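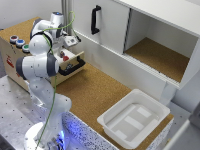 Gripper catalogues are written for people who pick up cubes. I have a shelf of these catalogues, and in all of them a clean finger closes on a clean block and everyone goes home early. Furniture doesn't get a mention.

At Wutlow we spent most of August on drawers. The Madik hand has a fine data sheet and costs 870 more than the Bramwell, so naturally it was the one we were all rooting for. It pulls a black bar handle very nicely. Then you ask it to reach down into a half-open drawer for something small and red, and you find out how wide a hand is once you count the parts that aren't fingers. The Bramwell is uglier and got in on 24 tries out of 40. The Madik managed two, and I'd argue about one of them.

My view, which has made me no friends at lunch, is that grip force is the least interesting number a maker can print. Tell me the size of the palm. Tell me where the cable goes when the wrist turns over, because ours is green and loops about outside the arm like a garden hose, and I have spent whole afternoons thinking about it. Sliding doors care about none of your newtons. They care whether you can get a finger behind an upright handle and stay there while the arm goes sideways.

Stuller have promised us a slimmer hand by spring. The brochure has arrived already. There's a cube on the cover.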